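4.2 Garment state on upholstered surfaces

The classification of garment state used in Section 3 was developed for tables and shelves, where the supporting surface is hard and level. Seating differs in several respects. A cushion yields under load, its cover fabric has friction of its own, and its rounded edges give no straight reference against which a hem can be aligned. Worwood and Halasik treated seating as a minor variant of the table case and merged the two in their tables. We keep them separate, for the reasons given below.

The inventory contains 911 records. Eleven were removed where the garment could not be told apart from its support, which leaves 900. Of these, 190 concern garments resting on a sofa, bench or padded chair. Each record was assigned to one of 5 states: hung, folded, laid flat, draped, or bunched. Two coders worked independently and disagreements were settled by discussion. Most disagreements concerned the boundary between draped and laid flat, where a garment follows the shape of the cushion without having been arranged to do so.

The criterion adopted for laid flat is that at least one finished edge – a hem, cuff or waistband – can be followed without interruption for most of its visible length. The criterion for bunched is that no finished edge can be followed in this way and that the fabric forms loose folds in more than one direction. Both criteria refer to the garment as it lies. They make no claim about how it came to be there, and a bunched garment may have been dropped, pushed aside or taken from a basket.

Trim proved more useful to the coders than outline. On a plain garment the outline has to be judged against the cushion, and with soft fabric this judgment is unreliable. A contrasting stripe or band shows the direction of the cloth directly. Where the stripe runs straight, the cloth beneath it can be taken as flat in that direction. A stripe that is displaced or partly hidden indicates a fold even when the fold itself is in shadow. Figure 6 gives a case with two red garments on gray upholstery, the left one bunched and the right one laid flatter, with its striped hem running close to vertical.
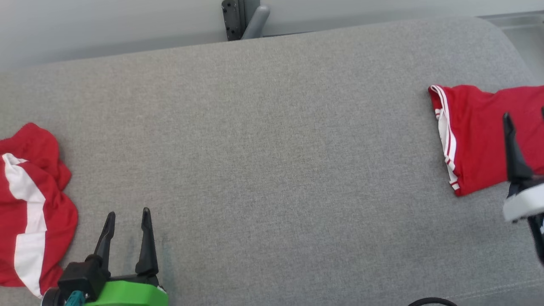

Figure 6. Bunched garment (left) and flatter garment (right) on a gray upholstered surface.

Color alone was not accepted as evidence that two garments belonged together. Items of the same color on the same seat were entered as separate records and given a shared location code, so that their states could be compared without treating them as a set. The scheme of Giannakopoulos, which records one state for each pile, cannot represent a seat on which the states differ, and its results are therefore not directly comparable with ours.

The Parnutberg protocol offers a partial solution by allowing a second state to be entered for each location. We found this adequate for chairs but too restrictive for longer seats, where three or more garments may lie well apart. Records of this kind were coded by garment throughout, and the location code was used only in the spacing analysis reported in Section 4.3.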